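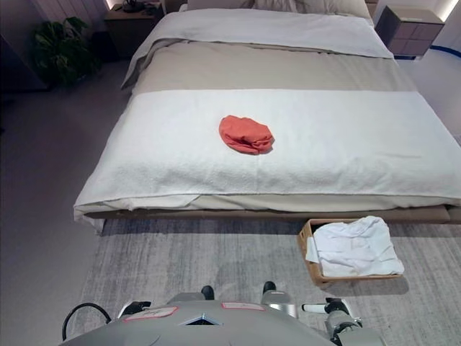
Bedroom bench: red cloth on the white layer, basket on the floor at the foot of the bed.

Workshop Tips: Comparing Grippers on Household Cloth

Updated 26 Jun 2026

These notes cover side-by-side trials of two-finger grippers on towels, napkins and other loose cloth in a furnished bedroom. They assume the arm is already mounted, homed and able to reach both the bed and the floor beside it. Most of the tips apply to any pair of grippers. Where a setting is given, it comes from our own log and should be treated as a starting point.

The comparison behind this page was between the Clikden stock fingers and a set of Vodonwood flat fingers, on the same arm, with the same Ikonen controller. The log holds 1,394 grasp attempts. Märta Sjöberg ran the Clikden half and Ásdís Kárason ran the Vodonwood half, then they traded places for the repeat.

Setting up the bed

Use the bed as it is normally made. A stripped mattress gives cleaner numbers, but they don't carry over. Layered bedding moves when it is pulled, and a finger that drags the layer underneath has failed the attempt even if it comes up with the right cloth.

Use a test cloth that contrasts with the bedding. A red or orange cloth on a white towel can be separated by color alone, which takes the vision system out of the question while fingers are being compared. Save white on white for the camera tests.

Drop the cloth by hand from the same height each time. Don't shape it. A cloth that has been arranged into a neat peak is much easier to pinch, and two operators will arrange it differently.

Smooth the layer underneath between attempts. Ridges left by the last grasp give the fingers something to catch on.

Setting up the basket

Choose a shallow basket with low sides for the first session. High sides test the wrist and the path planner more than the fingers.

Leave a towel in the bottom. Picking from a bare basket floor and picking from cloth on cloth are different tests and belong on different sheets.

Mark the basket position on the floor with tape at two corners. If the basket slides during an attempt, note it, put it back on the marks and carry on. If it slides more than a few times in a session, add weight under the lining towel and restart the count.

Finger settings

Begin with low force. Cotton terry needs very little squeeze once there is a fold between the fingers. Raising the force does not help a grasp that missed the fold, and on thin napkins it leaves a crease that changes the next drop.

Open the fingers wider than seems necessary. On the Clikden set, our early misses came from fingers that pushed the cloth aside on the way down. Opening to the full stroke before descent removed most of them.

Stop the descent by contact, with a hard depth limit behind it. The Ikonen controller lets both be set at once. We used a limit of 2 mm below the measured surface on the bed and no extra depth at the basket.

Wait after closing. We settled on 900 ms between close and lift. Shorter waits let the cloth slip while the fingers were still seating. Longer waits made no difference we could measure.

Lift straight up first, then move sideways. A diagonal lift drags the loose end of the cloth over the bedding and pulls other layers with it.
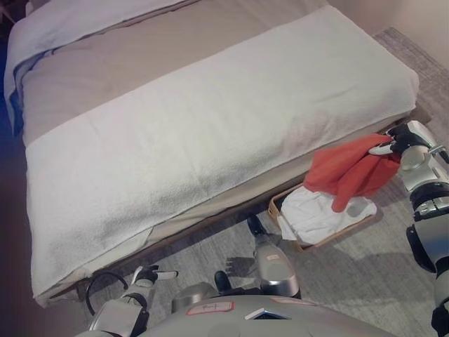
Does a stronger grip make up for fingers that are too smooth?
Only for thick cloth. On napkins and pillowcases the extra force mostly squeezes the material out from between the tips, so change the pads before raising the force.

Finger pads

Replace pads on both fingers at the same time. One new pad and one worn pad will roll the cloth toward the worn side.

Wipe pads with a damp cloth every session and let them dry fully. Lint builds up fastest on terry. After a long run the pads feel dusty, and slip rates climb before anything looks wrong.

Barnora sells a ribbed silicone pad that fits both finger sets with a small shim. We ran it for one session. It held terry well and was poor at letting go of thin cotton. Release failures need their own column in the log, separate from drops.

Camera and lighting

Fix the room lighting before the first attempt and leave it. Recessed or strip lighting near the bed head puts a soft gradient across white cloth, and the depth estimate drifts with it.

Check the view of the basket with both arms in their working poses. A forearm that clears the basket at rest may hide the cloth during the approach. Park the idle arm in the same spot for every attempt.

Recheck the head camera calibration if the base has been moved, even by a small amount.

What to write down

Record the outcome of each attempt as one of five: clean pick, pick with drag, miss, drop, release failure. "Partial" was in our first sheet and got used for four different things. We took it out.

Write down the cloth. Size, weave and number of washes all matter. Our test cloths were washed twice before use, without softener. Softener lowered the clean pick rate on both finger sets and took several plain washes to come out.

Note the pad age in cycles. We change pads at 2,000 cycles, whatever they look like.

Results in short

The Vodonwood flat fingers had more clean picks from the bed. The Clikden fingers did better in the basket, where the narrower tips got between the side and the towel. Drag was the most common fault for both. Neither set handled a fully flat cloth well, and we dropped that case after the first session.

Swapping operators changed the Clikden figures slightly and the Vodonwood figures hardly at all. We put that down to how the cloth was dropped, and the repeat in November will use a fixed release bar above the bed.

Still to be tested: fitted sheets, socks in pairs, and anything with a zipper.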